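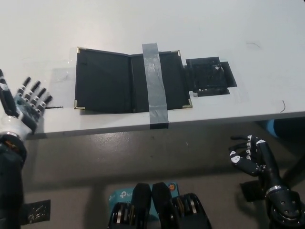
A black folder with gold-colored corners, open on a white tabletop.

Print | E-mail

Paper, paper, paper

I spent most of March 2022 trying to get my late aunt's recipes in order, and I am nowhere near done! She kept everything – clippings, backs of envelopes, a bus timetable from Gavthorpe with a plum cake written across it in pencil – and when the boxes came to me I figured two weekends would do it. Ha. I've got 235 of them sorted so far, and there's a whole shoebox of soups I haven't opened.

A few of you wrote in after the last newsletter with advice, so thank you. Reiko Sakai sorts hers by season and says she'd never go back. Sohail Bukhari goes by main ingredient, but then where do you put a stew with lamb and apricots and half a garden in it? (He says lamb. I say it depends how much lamb.) I've ended up sorting by who the recipe came from, mostly because my aunt always wrote the name at the top, and I like seeing that Ute Kuhlmann's potato dumplings turn up on three different cards with three different amounts of flour.

I'm typing them up as I go and keeping the handwritten ones too, stains and all. The plum cake got a test run last night. It wanted 12 more minutes than she said, and I'd cut the sugar next time, but we ate most of it standing up in the kitchen.

If anybody has her pickled beets from the July picnic in Grellden, please send them along. I can't find that card anywhere.

Print | E-mail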